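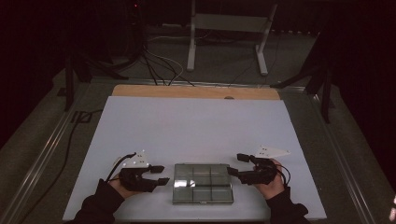
The gray box, lid down

From: Chaiwat Chuensuk
To: Brutthorpe bead and button list
Subject: Re: small boxes for small stuff

Henrik Wiegand wrote:

> Does anyone have a divided box they still like after a year of use?
> I have one of the long Fondeo cases and the beads creep under the
> dividers every time I carry it upstairs. I have now sorted the same
> seed beads 6 times since January and I'm ready to throw the lot in a
> jam jar. Clear lid preferred, I want to see what I've got without
> opening it. Also, does anybody label theirs, or is that overkill?

Hi Henrik, hi all,

Oh, I feel for you about the Fondeo! I had the same case and gave it to my nephew for fishing tackle (he loves it, hooks don't creep the way beads do). What I use these days is a little see-through plastic one with a gray tint to it, two rows of three compartments. It's small, so if you're storing a whole workshop's worth you'd need a pile of them, but for one project at a time I like it better than anything bigger. I put in only what the pattern calls for and leave the rest on the shelf.

The gray tint bothered me in the store, I'll admit. I thought I'd never tell navy from black through it, and I was right, I can't! But for telling full from empty it's fine, and you can see the divider lines straight through the lid. If a lamp is shining on it you do get a big glare patch, so tip it a bit before you decide you're out of something.

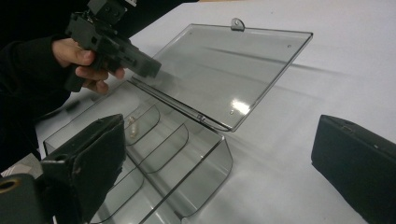 The same box, lid open

My big complaint with most divided boxes is square bottoms and fingernails. You chase that one last bead into the corner and it just sits there laughing at you. The dividers in mine have rounded tops, and I find it easier to get a fingertip over them and roll the bead up the side. There's one cream-colored straggler sitting in there now, and I've left it alone because it's the only one of its kind I have and I know where it is, haha.

The lid is on a hinge, and I wouldn't go back to a lift-off one. I had a lift-off from Coko for years and the lid was forever under a magazine, or under me. With a hinge you do have to remember there's a lid back there when you reach across for your scissors. I caught mine with my sleeve last winter and spent the evening on my knees with a flashlight. Carpet, of course. Dark carpet.

One more thing that helped me a lot: work on something white. I put a plain white board down on top of the table and the box goes in the middle of it. A dropped bead shows up right away, and when I'm done I can lift the whole board by its edges and tip it over a tray. Mine doesn't cover the table panel all the way to the back, so there's a strip of wood left over, and naturally that's where the tan beads go to hide. 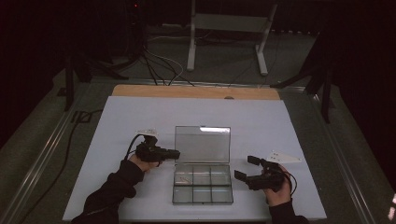

How I fill it

Put the box down before you open it (I know, I know). Open the lid all the way and turn the box so the lid is on the far side from you, then your hands can come in from left and right without bumping it.

Start with the far row and work toward yourself. If you do the near row first you're reaching over full compartments with a scoop in your hand, and you can guess how I learned that.

Don't fill to the top! Halfway is plenty. Most of the creeping I ever had came from overfilling, so try that with the Fondeo before you give up on it.

As for labels, I tried them and quit. I write the color numbers on a scrap of paper laid out the same way as the box, two rows of three, and keep it with the pattern. My current one says 1481 and 2545 in the back and then a lot of crossing out.

If you want to handle some boxes before you buy, Vlachopoulos has a shelf of them behind the zippers. Take a few beads in your pocket and give the thing a good shake, they're used to me doing it.

Has anybody here found a good scoop? I'm still using a folded index card.

Chaiwat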